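# Putting square markers on small white furniture parts

Updated 18 Sep 2025. Written by Adom Dankwa, with corrections from Sarmīte Kivi.

This page covers printing, cutting and sticking the black-and-white square markers we use on the Stinamer parts: the legs with rounded ends and the flat white boards they go with. It assumes the parts are already made and that you have picked a marker family and given each face its own ID. If you haven't, do the ID sheet first. Fixing a duplicate ID later means peeling paper off plastic, and it takes a long time.

## What you need

- Matte paper, medium weight. Glossy paper gives a bright patch under a desk lamp.
- A laser printer. Inkjet works if you leave the sheet overnight.
- A steel ruler and a craft knife with a new blade
- A cutting mat
- Thin double-sided film, the kind sold for mounting photos
- Isopropyl alcohol and a lint-free cloth
- A soft pencil
- Calipers, or a second ruler you trust

Glue sticks are fine for a trial piece. They leave lumps on anything you plan to keep.

## Print the sheet

1. Open the marker sheet and turn off every "fit to page" and "shrink" option in the print dialog.
2. Print one page.
3. Measure the black square of one marker, edge to edge, in both directions.
4. If the two directions differ, the paper slipped in the feed. Print again.
5. If both directions are off by the same amount, write down the real size and use it in your settings. You don't have to chase the exact size you asked for. You do have to know what you got.

Our first sheet was printed in March on an office printer that scaled everything down slightly, and we only found it after all the legs were done. Kohei Chiba measured the parts again and changed one number in the settings file, so the pieces didn't have to be redone.

## Cut with a border

Leave white paper all the way around the black square. The software needs that light edge to find the marker, and white plastic under it doesn't fully replace it. A border as wide as one cell of the pattern is enough. Go wider if the face has room.

Cut in this order:

1. Cut the sheet into strips, all in one direction.
2. Turn the mat and cut the strips into squares.
3. Write the ID on the back of each square in pencil before you cut the next one.

Use light passes. Two passes with a sharp blade leave a cleaner edge than one hard one. If the sheet has thin gray cutting guides, cut just inside or just outside them and do the same on every square.

## Clean the faces

Printed plastic holds finger grease, and the film won't stick over it. Wipe each face once with alcohol, let it dry, and hold the part by the rounded end from then on. Sand down any seam or blob that crosses the area where the marker will sit. Don't sand the whole face - you will round off the edges you need for lining things up.

## Choose the faces

For a leg, we put markers on adjacent faces. Turn the leg a little and one marker gets too steep to read, but the next one is coming into view. With a marker on a single face, you lose the leg as soon as it rolls over on the table.

For a board, put more than one marker on the same face if there is space. A hand will cover one of them sooner or later.

Keep markers off the rounded end. The paper can't lie flat on a curve, and that end has to seat against the board anyway.
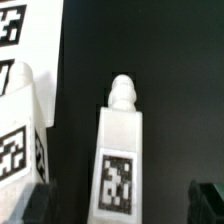
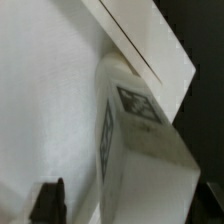
*White pieces with rounded ends and square markers on their sides.*

## Stick them down

1. Lay the part on the mat with the target face up. Put a folded cloth under it if it rocks.
2. Mark the center line of the face lightly in pencil at the top and bottom. Legs with a tapered side are harder here. Measure from the straight edge every time and ignore the slanted one.
3. Put film on the back of the marker and trim it flush.
4. Peel back a narrow strip of the liner along one edge only.
5. Set that edge against your pencil marks and press.
6. Pull the rest of the liner out slowly while you smooth the paper down with a finger.
7. Burnish through a scrap of clean paper. Rubbing directly on the print makes the black shiny.

If a marker goes on crooked, leave it for a minute and decide whether it matters. A small rotation can be measured and entered in the file. A bubble or a wrinkle can't, so peel that one off and start over.

## Check each part

Set the part down where you'll use it, under the lights you'll use, and look at it through your own camera. Check these things:

- The marker is found when the face is square to the camera.
- It is still found when you tilt the part well to one side.
- The ID matches the pencil note on your sheet.
- Two faces that meet at an edge report positions that agree.

Then move the part by hand at normal working speed. Fast movement smears the small cells together and the marker drops out. More light and a shorter exposure help more than a bigger marker does, at least on parts this size.

## Keeping them usable

The paper scuffs. Corners go first, then the middle of the square where fingers land. We tried clear tape over the top and took it off again after a week because of the glare. A very light coat of matte spray is better. Do it before cutting, on the full sheet.

Store the legs standing in a divided box so that the faces don't rub. Wipe the plastic with a dry cloth and stay clear of the paper edges.

Replace a marker when a corner lifts. Warm it with a hair dryer, peel slowly, and clean off the film residue with alcohol before the new one goes on. Use the same ID, and measure the position again, even if you think you hit the same spot.

Spare sheets are in the flat drawer under the Rätsep box, sorted by ID. If you take the last copy of one, tell Mererid Sayce so she can print more at the same size.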